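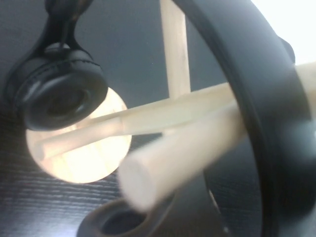 Headphones on a mug tree, and other uses for the little wooden stand

Household tips, 2021-01-21

In our kitchen on Clasthorpe Road we drink coffee from five mugs, and for a long time these five mugs lived on a wooden mug tree beside the kettle. Then we got a shelf with hooks, and the mug tree went into a cupboard, where it stayed more than 10 months. I took it out again when I was tired of looking for my headphones every morning under papers and pillows. Since then I hang them on the tree, and I want to share what I have learned, because some readers have written to me with the same problem.

Why a mug tree is good for headphones

A mug tree is narrow and high, so it takes very little place on the desk. The arms go up at an angle, and the band of the headphones does not slide down from them so easily. I looked first at real headphone stands in the Dandby shop near the station, and they are nice, but most of them hold one pair only. My tree takes the headphones on one side and the cables on the other side.

How to hang them

Put the band over the arm close to the post, not at the tip. At the tip the weight pulls the whole tree to one side, and a light tree can fall. If your headphones are heavy, hang something on the opposite arm for balance. A bag with keys is enough. My headphones have 200 grams on the kitchen scale and the tree stands well with them.

If the arm is very thin, it can press a line in the soft part of the band after many weeks. Wrap a strip of felt around the arm two times and fix it with a small stitch. Do not use tape with strong glue. I did this once and the glue came through on a warm day in April, and to clean it from the band was a long work.

The ear cups should hang free. When they lie against the wood all the time, the cushions become flat on one side. Turn the cups a little outward if the model allows it.

Choosing the place

Keep the tree away from the edge of the desk and away from the cable of the lamp. A long headphone cable can be put in a loose loop over a lower arm. Please do not wind it tight around the post, it breaks inside near the plug and you will not see where.

On a smooth table the stand can slide when you take the headphones with one hand. I cut a circle from an old non-slip drawer mat, a little smaller than the base, and put it under. It cannot be seen and it cost me nothing. Small felt points are better if you want to move the tree often.
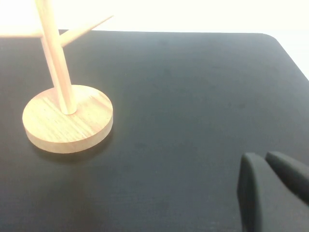
A bare mug tree on a black tabletop, with the wood grain showing on its round base.

Cleaning the wood

Pale wood shows every dark finger mark, especially at the top of the post, where everybody takes it. I wipe mine with a cloth which is only a little damp, and immediately after with a dry one. Never leave it in water, also not when the seller says it is treated. The joint where the post goes into the base can swell and later become loose.

For coffee rings on the base, use fine sandpaper and go in the direction of the grain, with light hand. Wipe away the dust and rub in a few drops of oil for cutting boards. I use the one from Ogbonna, but any food-safe oil will do the job. Let it dry overnight before you hang something on it, or the oil goes into the cushions.

If the post turns in the base, look under it. Many trees have one screw there, and a half turn is usually enough. When there is no screw, put a little wood glue in the joint and leave it standing one day with nothing on the arms.

Other things to hang

Bracelets and hair bands, on the upper arms. Measuring spoons with a ring. Rolls of ribbon, if the hole is big enough. Face masks which are washed and must dry, one on each arm. Small scissors too, but only where no child can reach.

A reader from Prerneck keeps two trees side by side in the hall, one for dog leads and one for keys. I tried it with our leads and they were too long, they touched the floor. For short leads it should work well.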